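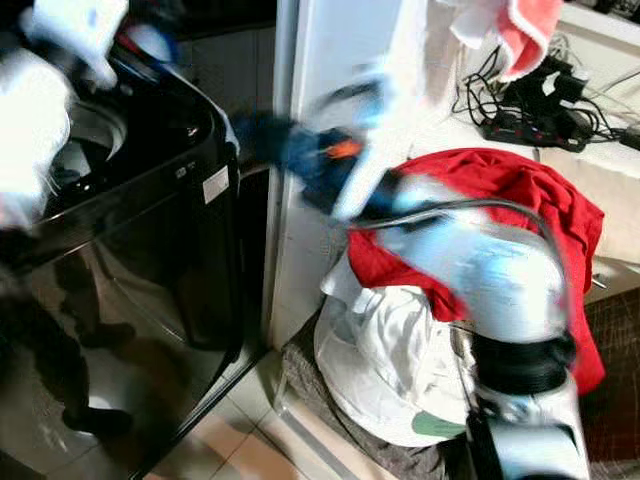
Ollstead Laundry Loading Set
Data card, version 3

Summary

The Ollstead Laundry Loading Set records a two-armed robot at work on one household chore: moving a mixed pile of clothes into a top-loading washing machine. It was prepared by the Ostrowski Household Automation Unit to help answer a plain question – whether a general-purpose machine can yet be trusted with the washing. The present answer is that it can do parts of the job under supervision.

Contents

The release holds 143 sessions, divided into around 3,000 short clips. Each clip covers a single attempt to grip, lift, carry or release a garment. Sessions were recorded in furnished rooms at the Lidudwood site during January. 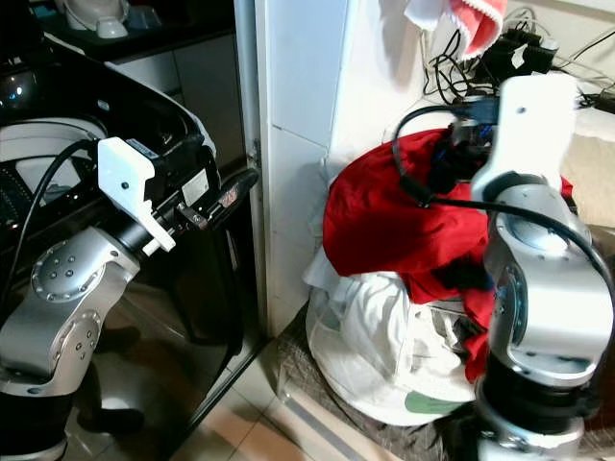 Figure 1. One gripper on the laundry pile, the other arm reaching towards the machine.

Scope of the task

A session starts with the pile beside the machine and ends when the operator stops the recording. Sorting by colour, adding detergent and choosing a programme are excluded. Unloading is covered by a separate release, Faver.

Known limits

Thin garments are often picked up two at a time. Sleeves and straps may catch on the rim of the drum. Glossy black surfaces return reflections of the arms, and users training depth or segmentation models should check their results on these clips with care. Clips with strong motion blur have been kept and are marked in the index.

The set covers 6 room layouts and should not be used to support claims about homes in general. Success labels refer to single attempts; they do not show that a full load was completed.

Permitted use

Research and teaching use is permitted with acknowledgement. The set must not be used as evidence that a product is safe to run unattended.

Maintenance

Released February 1, 2018. Corrections to labels are listed in the change log supplied with the index.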